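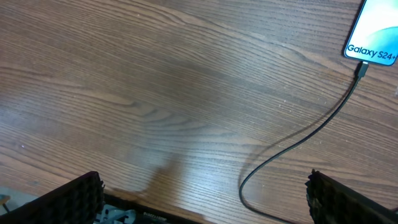
I have put off writing about the table since April, mostly because I kept changing my mind about the finish. The desk I had before was a white one from an office supply store, and the top had gone yellow where my arms rested. I wanted real wood, and I wanted it plain. The grain on the new one is dark and fine and runs on a diagonal, except through the middle, where it opens into wide arches and a set of loops toward the left. I put my phone down near the corner with the charging cable strung across the wood, and that is more or less how the table has been used every day since.

I bought it secondhand from a man clearing out a house in Ploltthorpe. He was asking more than I wanted to pay, and we settled on a price that included two chairs I have since given away. The legs unbolt, so it went in the back of the car in one trip. One bolt was missing. The hardware counter at Tundel had the right size.

The top had a thick, shiny coat on it when I got it home, and it was scratched badly at one end. I took it off with 100 grit paper on a borrowed sander, then went finer by hand. This was two full weekends. I did it in the garage with the door open and still had dust in the kitchen. If I did it again I would hang a sheet over the inside door.

For the finish I tried three things on the underside first. A wax looked nice but showed water rings the same evening. A water-based varnish made the wood look a little gray to me. The third was an oil from Zulow, which cost $47 for a small can, and I went with that. Three thin coats, a day between each, wiped off after 20 minutes. I used less than half the can.

It has a slight sheen now, more than I expected from oil. When light comes in low it catches and parts of the surface go pale, almost beige, and any dust on it shows right away. I wipe it with a dry cloth most mornings. I don't use spray on it.

The cable is the part I haven't solved. The outlet is behind me, so anything I charge has a cord running over the table and down the near side. I looked at a clip-on tray from Ouali that hangs under the edge and holds a power strip. It needs four screws into the underside, and I'm not ready to drill into this thing yet. There is a version with clamps, but the reviews say it slips. For now the black cord stays on top. It's thin and doesn't bother me much unless I am trying to spread out paper.

Other things still to do:

Felt pads on the legs. The ones I bought are too small.
A second look at the scratched end. One line is still there if you run a fingernail over it.
Find out if the oil needs another coat every year or if that is just something the can says.

I also have to decide about chairs -- I am using a folding one at the moment, and it is an inch too low. I'll post again when I have something better to sit on.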